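Wemness Cookbook, Second Edition
Minutes of the planning meeting held 15th September, back room, Mowat Library

Present: Imogen Lockwood (chair), Evelien Van Damme (recipes), Paul (layout), Dot (index), Rashida (testing), Glenn (minutes, under protest)
Apologies: Hal, who sent a casserole

1. Minutes of the last meeting
Approved after one correction. Dot did not "storm out" during the discussion of gelatin salads. She left briskly. The minutes taker regrets the choice of verb and has been asked to regret it in writing.

2. Where we are with recipes
Evelien reported that 374 recipes have come in. The book has room for far fewer, and a good many of the entries are for banana bread. The group spent some time on whether two banana breads that differ only in walnuts are the same banana bread. Rashida said yes. Dot said the people who sent them live next door to each other and would not see it that way. Left open.

Nine entries have no cooking time. One has a cooking time and no ingredients. Evelien will write to the people concerned. She will be nice about it this time.

The chair reminded everyone that the first edition called for "one can" in the tuna bake without saying of what. The town still brings it up.

3. Measurements
Agreed: cups and spoons throughout. "A knob," "a glug" and "the blue bowl" will be queried with whoever sent them. Paul asked if we could keep "the blue bowl" for charm. We could not.

4. The stovetop chapter
This took up most of the evening. Rashida has been testing the soups, rice dishes and braises, and she has a complaint about lids. Half the recipes say "cover" and never say when to uncover. A few say "simmer" and clearly mean boil. One says "cook until it looks right," from a man who has been making the dish since before the rest of us could reach a counter.

Rashida would like a page at the front of the chapter on covered pans: what a simmer is, when to tilt the lid, why you should quit lifting it to look at the rice. She spoke in favor of glass lids for beginners, on the grounds that they are going to look no matter what the book tells them. Her draft of the page went around the table and came back with gravy on it (see Apologies, casserole).

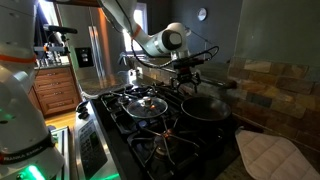 Evelien Van Damme wondered whether the page was needed at all, given that anyone who buys a local cookbook either knows how to simmer or is buying it for the names. Her own mother owned the first edition for years and used it only to check who had gotten in. She would sooner give the space to the dumplings.

Rashida replied that the dumplings are exactly what people ruin by lifting the lid. There was a pause. Evelien said that was fair.

Agreed: the page stays, cut by half. The dumplings go on the facing page, where they can serve as a warning.

Dot asked that "simmer" and "boil" both go in the index. Paul asked who on earth would look up "boil." Dot said he would be surprised. He said he would. The chair moved things along.

5. Gas and electric
Raised by Paul, who switched last January and has burned everything since. Testing has all been done on gas. Should the book say so?

Rashida thinks one line under the chapter heading will do: heat settings are for gas burners, so on electric, give the pan longer to warm up and move it off the burner when you want it to calm down. Paul wanted it stronger. He suggested a box with a border. He was offered a line in italics and took it.

There was also a short talk about heavy skillets and whether a lid from one pan may be used on another. Everyone at the table does this. Everyone at the table had supposed it was a private shame. The book will say that any lid is fine if it covers the pan and sits flat.
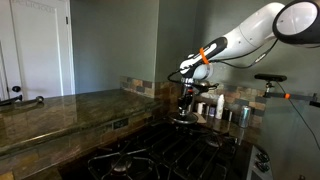

Black pan lid, toward the back of a gas stovetop.

6. Printing
The chair has one quote, from Kamolix, for 100 copies at a total of $1,199. That covers a spiral binding, which lies flat on a counter, and a wipeable cover. A sewn binding would look nicer on a shelf and would close itself on page one of anything you tried to cook. Spiral approved. Paul asked that his sigh be recorded.

Nosent has been asked for a second quote and has so far sent a calendar. Imogen will call them.

7. Title
The working title is "More from Wemness." Dot feels it sounds like a threat. Other titles put forward were "Wemness Cooks Again," "Second Helpings" (already used by every town in the state, Evelien believes) and, from Hal by note, "Casseroles." No decision.

8. Other business
Someone has sent in a recipe for ice. It is quite well written. Rashida offered to test it.

Jobs before next time
Evelien: letters to the people with missing times; banana bread ruling
Rashida: cut the lid page; dumplings, once more
Paul: sample pages for the stovetop chapter, no boxes
Dot: index headings A to F, including "boil"
Imogen: Nosent
Glenn: written regret, item 1

The meeting closed when the casserole did. Hal's dish is on the windowsill in the back room and needs to go home to him.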